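Who Threw the First Stone? How Two Local Outlets Covered the Troltden Bus Depot Case

Student project report, Media and Justice module
Group members: Liya Seyoum, Natnael Wubshet, Hazel Sorensen
Supervisor: Bheki Steyn

1. What we set out to do

The project brief asked us to pick a criminal case that had been reported in the local press and compare the coverage with the court record. We picked the Troltden bus depot case, in which two teenagers were charged with damaging a bus and threatening its driver during a night of street trouble in May. The case was small enough to read in full. It was also the subject of a lot of confident writing by people who, as far as we can tell, were not there.

We compared the Kerora, a daily with a newsroom in town, and the Tonberg, a website that mostly rewrites what other outlets have already run. Neither knew we were doing this. We read everything each of them published on the case up to the verdict, and then we read the charge sheet and the written ruling.

2. The word "reportedly"

Our first finding is dull but we think it matters. Both outlets lean on "reportedly" and "allegedly" as if the words did the checking for them. In the Kerora's first story the driver was "allegedly surrounded." By the third story he "was surrounded," and we could find no new source in between. The charge sheet never uses the word. It says stones were thrown from one side of the road and that the driver was able to pull away.

The Tonberg went further. Its headline called the crowd a mob of 200. We tried to trace that number and ended up at a post by a shop owner who was guessing from an upstairs window. The ruling gives no crowd size at all. When Natnael wrote to the Tonberg to ask where the number came from, he got a reply thanking him for his interest in advertising.

3. Who gets a name and who gets a label

The driver was named in both outlets, with his age, his street and a quote from his brother. The accused were minors and could not be named, which is fair. What we question is what filled the gap. They were "youths from Abdella" in nearly every story. Abdella is a neighborhood where a lot of people live and where, according to the ruling, only one of the two accused had ever had an address.

Hazel thinks this was laziness. Liya thinks it was a choice. We argued over it for most of an evening and left both views in, since we don't have the evidence to settle it and would be doing the same thing as the papers if we pretended otherwise.

4. The police statement

The police put out one statement. The Kerora quoted half of it. The Tonberg quoted the same half, probably by way of the Kerora. The other half said officers were still looking at whether the accused had been identified correctly. That line would have changed how we read the whole story, and it appeared in neither outlet until the defense lawyer brought it up in court.

We are not claiming a cover-up. Short stories lose their last paragraphs all the time. But the police are not a neutral source here either, and we noticed that nobody asked them why the doubt came last.

5. The verdict

One of the accused was cleared. The other was convicted of damage to the bus only and fined 2000. The threat charge was dropped against both. The arrest had been front page material in the Kerora; the verdict was a short item on an inside page, below the water board notices. The Tonberg did not report it. Its original story is still up, headline unchanged, mob included.

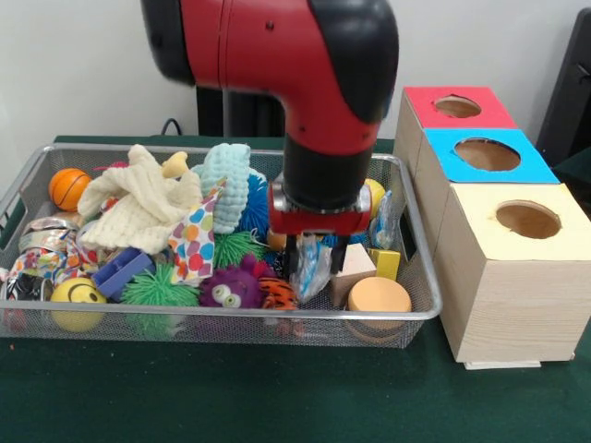

We had expected the outcome to get less space than the arrest, since every textbook on the reading list says so. We had not expected it to get none. Anyone who relied on the Tonberg would still believe that two violent young men were waiting for trial.

6. Problems with our own work

Two outlets is a tiny sample. We chose the case partly because we already suspected the coverage was bad, and Bheki Steyn was right to write "so you found what you went looking for" on our draft. We did not interview the driver, who turned us down politely, or either of the families. The court ruling is not the full truth of that night. It is what could be shown to one judge.

Lensa Admasu, who used to edit the Kerora's weekend pages, read section 3 for us and said we were too hard on reporters working alone on a night shift. Maybe. We took out one adjective after talking to her.

7. What we would do next

We would follow corrections. The Kerora says it has a corrections policy, and we could not find a single correction attached to this case. We would also want to know how many readers ever see a correction when one does run. Our guess is very few, but it is only a guess, and we have spent this whole report complaining about those.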